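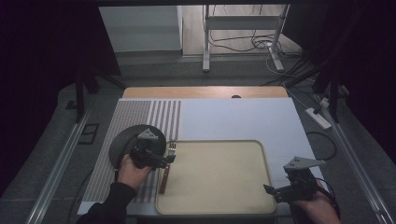

Trays are for hospitals and for people who eat in bed, wrote a reader after my last post, and a placemat does the same job for less money. I was ready to agree. I grew up without placemats or trays, and the table survived.

But I had been hearing about the "tray setting" for months, mostly from shops that sell trays, so I gave it 14 dinners. The idea, as the Liltisside catalog has it, is that a tray "anchors" the place. You put down your striped mat, you put the tray next to it, and the plate and fork find their homes. The catalog doesn't say what happens to the glass.

Mine is beige, with rounded corners and a rim so slight I wouldn't trust it with soup. The one from Stikby looked the same to me and cost six dollars more. Henao has a version with handles, which at least admits that a tray is supposed to go somewhere.

First complaint: space. My table is 70 centimeters deep, and a mat and a tray side by side eat up a lot of it. You can overlap them, and then the tray rocks if the mat is thick. Mine is thin, so fine.

Second complaint: the fork. If it goes along the left edge of the tray, it's between the plate and the tray, and I kept picking it up with the wrong hand. By the second week I'd stopped noticing, so maybe that one is on me. 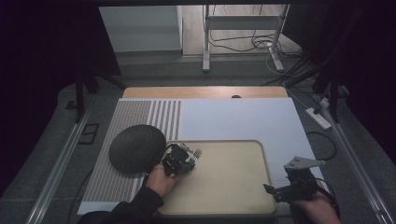
Beige tray, stripes and dots to the left of it.

What I did like, grudgingly, was clearing up. Crumbs stayed on the tray. Bread, a small bowl, the salt, all of it went back to the kitchen in one trip when it used to take 2. I don't think that's worth what Liltisside charges, and there's a perfectly good secondhand place in Bokthorpe with a shelf of old trays by the door.

I'm keeping the dark plate. The mat too, probably. Ask me about the tray in December, when there are more people at the table and less room for theories.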